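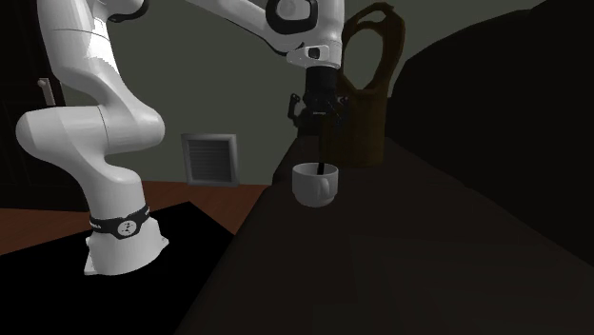

Sim-to-real gap in a visual policy: how do I tell whether the background is the problem?

I am trying to reproduce a result from a workshop paper on evaluating manipulation policies in simulation before running them on the arm. The claim is that if the rank order of several checkpoints in the simulator agrees with the rank order on hardware, the absolute success rates do not have to match. My task is stirring in a cup with a thin rod. The policy takes one fixed third-person RGB view plus joint positions and outputs end-effector deltas. In the render the white casings of the arm and the white cup carry nearly all the light, while the tabletop is almost black and there is a large dark mass at the right that contributes nothing I can name. I suspect the encoder is leaning on that contrast, and I would like a way to test this that does not consist of staring at saliency maps.

Details. The demonstrations were collected in the simulator, 962 episodes, all with the same room. Cup position is randomized on the table, cup yaw is randomized, the rest of the room is fixed. I trained 6 checkpoints that differ in data fraction and augmentation strength. Each was evaluated for 216 episodes in the simulator. On hardware I can afford far fewer runs per checkpoint.

In simulation the checkpoints spread out nicely. On hardware, the two that ranked highest in simulation are the two worst, and the remaining four are in the expected order. The failures on the arm look alike. The gripper goes to a plausible height, stops short of the cup in the camera's depth direction, and then starts the circular stirring motion in the air.

What I have checked so far:
Camera extrinsics, recalibrated twice with the same result.
Control frequency, same on both sides.
Joint limits and gripper offset, match.
Rod length, measured and entered in the model.

I use Trusolo for rendering and Baro for the physics, if that matters. The lab table is pale wood and the lab is bright, so the hardware view does not resemble the rendered room closely. My adviser's view is that heavier color augmentation will fix it. My two worst checkpoints on hardware are also the two with the weakest augmentation, which supports that view but does not prove it, as they also had the largest data fraction.

Is there a standard procedure for separating a visual gap from a dynamics gap in this setup?

Posted by rank_order_only
August 15, 2019

skolham_bench

Yes. Split the gap before you try to close it. You currently have two things changing at once between simulator and hardware (pixels and physics), and two things changing at once between checkpoints (data fraction and augmentation). No amount of extra rollouts will untangle that.

For the first pair, run open-loop replay. Take action sequences from successful simulated episodes, place the real cup at the same pose as in the episode, and play the actions back on the arm without the policy. No image is involved. If the rod ends up in the cup, your kinematics and controller agree with the simulator well enough for this task and the remaining error is visual. If it ends up short in the same direction as in your policy failures, stop working on images. Place the cup with a printed template under it; hand placement will add more error than you are trying to measure.

Replay has a limit. Errors that a closed-loop policy would correct will accumulate in open loop, so a failed replay is weaker evidence than a successful one. Look at the direction of the error over several cup positions. A constant offset suggests calibration or tool geometry. An offset that grows with reach suggests gravity compensation or a soft controller.

The second test goes the other way. Record real images along a real trajectory, with the arm moved through poses by joint commands and the cup at a known place. Render the same joint configurations and cup pose in the simulator. Now you have paired images. Feed both to the policy and compare the predicted actions, without executing anything. Plot the difference per action dimension against distance from rod tip to cup. I would expect the difference to be concentrated in one axis in your case, given that the failures are all in the depth direction. Do this for every checkpoint. If the action difference ranks the checkpoints in the same order as hardware failure, you have your answer and you have it with very few hardware runs.

Third, factor the visual gap. With paired images you can swap regions. Keep the rendered arm and cup and paste in the real tabletop, then keep the real arm and cup and paste in the rendered tabletop, and so on for the wall and the floor. The simulator gives you segmentation masks for free, and because the pairs are aligned you can reuse the masks on the real images after dilating them a few pixels. Compute the action difference for every swap. The region that moves the action most is the one the encoder depends on. We did this on a pouring task with the Temba dataset, and the largest contribution came from the table surface immediately next to the target, well ahead of the walls. Your setup may differ, but a light cup against a near-black table is a very strong edge and it disappears on a pale table.

On depth specifically. With one fixed view the policy has to infer distance from cues such as the apparent size of the cup, where its base meets the table, and how the rod overlaps the rim. The last one is usable only when the rod is close. The second is the one I would suspect, since a pale cup on a pale table has a weak contact line. This also fits the motion you describe: the transition to stirring fires when the network believes the rod is inside the rim, and from one camera a rod in front of the cup and a rod in the cup can look similar in the final part of the approach.

As for the checkpoints, retrain with the factors crossed. At minimum you need large data with strong augmentation and small data with weak augmentation. Without those two cells you cannot attribute the inversion to anything.

two_cents_per_rollout

Use domain randomization. Randomize table color, wall color, floor color, light direction, light intensity and camera position by a small amount, and retrain. I had a similar problem with a drawer task and after randomizing the textures it went away. I think I used 2000 textures but fewer would probably do. I never looked into which part mattered.

Also check that your real camera has auto exposure and auto white balance turned off. Mine did not, and the image got darker every time the white arm moved into the middle of the view.

rank_order_only

Exposure was locked, white balance was not. I have fixed that and it did not change the ranking on the few runs I repeated.

Replay is done. The rod entered the cup in nearly all of the replayed episodes, and the misses were at the far end of the workspace. I take that as dynamics being acceptable near the robot. I will leave the far positions out of the comparison until I have looked at the controller.

The paired-image test is in progress. For the weakest augmentation the action difference is mostly along the viewing axis, as predicted. I have not swapped regions yet. One complication is that the rendered room contains objects with no counterpart in the lab, for example the brown bag shape with the loop handle that stands behind the cup. The gripper overlaps it in many poses, so when I paste the real background the outline of the dark fingers changes as well as the background itself. Should I count that object as background or as its own region?

skolham_bench

Its own region. The gripper is dark and the object behind it is brown, so in the render the policy has been looking at a low-contrast gripper for most of the approach. On the real side the gripper is presumably against something lighter. That is a change in how the end effector appears, and averaging it into "background" will hide it.

Two practical notes on the swaps. Feather the mask edges, or you will measure the network's response to jagged borders. Run a control in which you paste a region from a rendered image back onto a second render of the same state with different noise; the action difference there is your floor, and anything below it should be ignored. Report the floor in your write-up. Many papers with this kind of analysis leave it out, and then the small bars in the chart cannot be interpreted.

You can also remove the object from the simulator, rerun the simulated evaluation with no retraining, and see how far each checkpoint drops. That costs no hardware time. A checkpoint that loses a lot of success when an irrelevant object is deleted was going to have trouble in any other room. The same can be done with the table color: change it to match the lab, leave everything else, and evaluate. If your two inverted checkpoints fall to the bottom of the simulated ranking after that single change, then the ranking claim in the paper holds for you under a better matched simulator, and the original mismatch was in the scene and can be reported as such.

Be careful with how you compute the agreement. With so few checkpoints a rank correlation has very coarse steps and a single exchange moves it a lot. Give the per-checkpoint success rates with intervals on both sides and let the reader see which pairs are distinguishable at all. On hardware, I suspect some of your middle four are not.

Regarding the previous suggestion, randomization is a reasonable fix and you will likely end up using it. Apply it after the swaps. If you apply it first and it works, you will have a policy that transfers and no result about evaluation, and the second is what you said you were reproducing.

rank_order_only

Understood. Recoloring the table was a one-line change in the Trusolo scene file, so I ran that first. Both inverted checkpoints dropped, one to last place and one to fourth. The others kept their order relative to each other. The deletion test and the region swaps are queued, and the crossed retraining should be finished in October. I will add the plots to this thread with the noise floor marked.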